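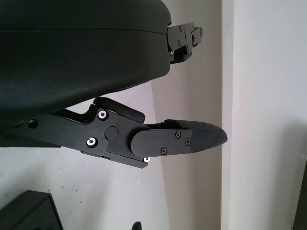

Mon 10 June

Good news for anyone who's been missing a night at the movies – the old Gezer theater in Vosholm is opening again, and I got the word straight from Barış Ersoy, who has run the Kunmont chain for the past five years. He called me back while he was waiting on a plumber, so we kept it quick!

The Gezer will have two screens when it comes back in December (it used to have just the one, plus that weird balcony where you could only see half the picture). Ersoy told me the building work is mostly done and the seats are on order. What's left is the fire inspection and a liquor license, and he wouldn't guess which one would take longer.

"I'd love to open with something loud," he said. "My wife wants a musical. We'll see who wins."

Kunmont asked people in town what they'd like to see there and got over 3000 replies, a lot of them asking for older movies and cheaper popcorn. The older movies are a yes, on Sunday afternoons. He went a little quiet on the popcorn.

There's also talk of a late show for the Fostska crowd, timed so folks can still catch the last bus home. I asked the bus people about that and haven't heard back yet – I'll add it here when I do.

Tickets go on sale in the fall, at the box office first and then online. Prices aren't set.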